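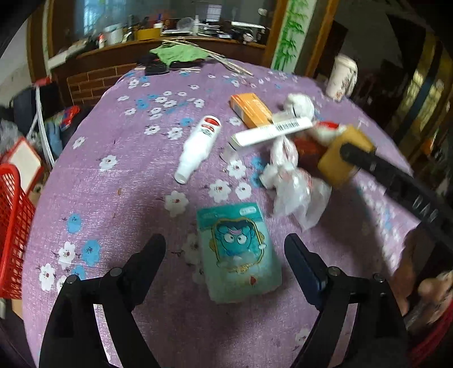 Carpet remnant on basement stairs, which way does the pile go?

Fernanda Correia
I bought a Grudmont remnant to redo 13 basement stairs. It cost $59 and it's long enough if I turn it sideways. Does the direction matter?

Duvirlow
Yes. Run the pile down the stairs, toward you as you walk up. Sideways wears badly at the nosing and the backing can show. Cut separate pieces for each step if the length is short.

su_allside
I did mine sideways, no problem so far. Get decent pad.

Duvirlow
Pad should be thin and firm on stairs. Staple it under the nosing too.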